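What's in a Brush?

Hello, I'm Mathias Wyss, and I paint faces for a living. Tigers, pirates, very old wizards, a boy who wanted to be a cheese sandwich - I've done them all. I do it at the theatre in Rornstead, and every July I paint at the summer fair too, where the queue goes right round the bouncy castle.

Children ask me all sorts of things while they're sitting in my chair, and a lot of the questions are about my brushes. Why have you got so many? Is that real hair? Why does it tickle? So I thought I'd write it down for you.

Three parts, all stuck together

Pick up a makeup brush, or a paintbrush if that's what you've got at home, and you'll find it has three parts.

The soft bit at one end is called the head. It's made of lots and lots of thin hairs. The long bit you hold is the handle. And the piece in between, which is usually a little metal tube, has a funny name: it's called the ferrule. You say it like "feral", the word for a wild cat. The ferrule has the hardest job, I think, as it has to hang on to all those hairs while you scrub and swirl and dab. There's glue inside to help it. If your brush starts dropping hairs on your nose, the glue has probably given up!

Handles can be wood, plastic or metal, and they come in any colour you like. I'm fond of a shiny black one with a rounded end. You can roll it between your finger and thumb, which is handy when you're doing the curl on a pirate's moustache, and if you put it down on a white table you can spot it straight away. 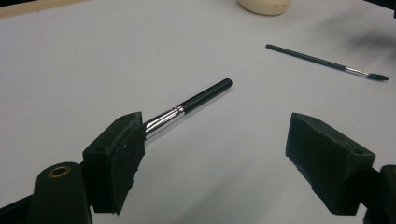

Where do the hairs come from?

Some brushes are made with animal hair, often from goats. Others are made from very thin threads of plastic, and those are the sort I use. Goat hair is lovely and fluffy for powder, but it drinks up wet paint like a sponge, and then I haven't got any left for your whiskers.

The shape matters as well. A big round head is for spreading powder over a whole cheek. A flat one makes stripes. A tiny pointed one is for eyelashes and spider legs. I've got 32 brushes in my roll and I still end up using the same 6 all day long.

Why does it tickle?

Your skin is full of tiny feelers called nerves, and they send messages to your brain. Your face has loads of them, especially round your lips. A brush touches you so lightly that the nerves all start chattering - something's there, something's there! - and your brain says "tickle". If I press a bit more firmly it stops. So if you ever paint a friend's face, don't be too dainty about it.

Bath time for brushes

Brushes get dirty, and dirty brushes can pass germs from one face to the next. This is how I wash mine, and you can do it too with a grown-up nearby.

Wet the hairs with warm water, keeping the head pointing down so water doesn't run into the ferrule. Put a drop of mild soap in your palm and swirl the brush round in it. Rinse, and keep going until the water runs clear (green takes ages, I blame the crocodiles). Squeeze it gently in a towel, pinch the hairs back into shape and lay the brush flat to dry overnight.

Please don't stand it on its head in a jar. I did that once with my favourite stripe brush, and it's been bent like a banana ever since. I use it for hedgehogs now.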